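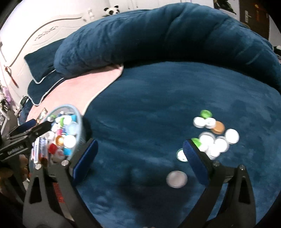 ## Keeping a pair of hand-held grippers in shape: an interview with Eimear Hayes

*September 29, 2023*

Eimear Hayes maintains the hand-held grippers at Anero, where operators use them in pairs to sort small household items. Bottle caps on a plush blanket are among the harder jobs. A cap is low, hard and round, and the surface under it gives way when the finger tips press down.

"On a table you can slide a finger under the rim," she said. "On plush the cap sinks and the tip rides over it. You find out very quickly whether your pads are square to each other."

Her setup begins with the fingers. Each one is a dark frame with a long triangular cutout and a textured pad at the end, held at the joints by screws. Hayes closes the gripper on a strip of paper and pulls. If the strip comes free at one corner, she loosens the pad, reseats it and tries again.

She checks the joint screws next. "Snug, then stop. If you overtighten, the finger drags on opening, and the operator starts squeezing harder to make up for it. Then I get a complaint about the handle when the fault is at the other end."

The screws are checked every 600 grips, a figure she took from her own repair log. Before December she had worked by calendar, once a week for every unit, and found that the busy ones were loose by the fourth day.

Lint is the larger problem. Plush fibers collect in the texture of the pads and act as a dry lubricant. Hayes brushes across the ribs with a stiff nylon brush, wipes with a damp cloth, and leaves the pads open for 5 minutes. She does not use solvent.

"Enda Geraghty tried alcohol on one set," she said. "They gripped very well for an afternoon and then the surface went shiny. We replaced both."

Pads are always replaced in twos, even when only one is worn. A new pad against an old one shifts the closing point to one side, and a flat cap will turn in the grip and drop out.

The opening width is set last. Hayes wants the full gap available without the fingers touching their stops, so she backs the stop off by half a turn from contact. She then picks up a cap by its edge, holds it over the basket and releases it. A pad that is still tacky from cleaning will hold on to a light cap for a moment, and she counts that as a fail.

The second gripper gets the same treatment on the same day. Rónán Tully, who runs the sorting sessions, asked for that after working with one fresh unit and one worn one. "He said it was like wearing two different shoes," Hayes said.

The whole procedure takes roughly 60 minutes a pair. She is working on a jig to hold the fingers parallel while the pads are fitted — the present one is a block of scrap aluminum with a slot filed in it, and the slot is getting wide.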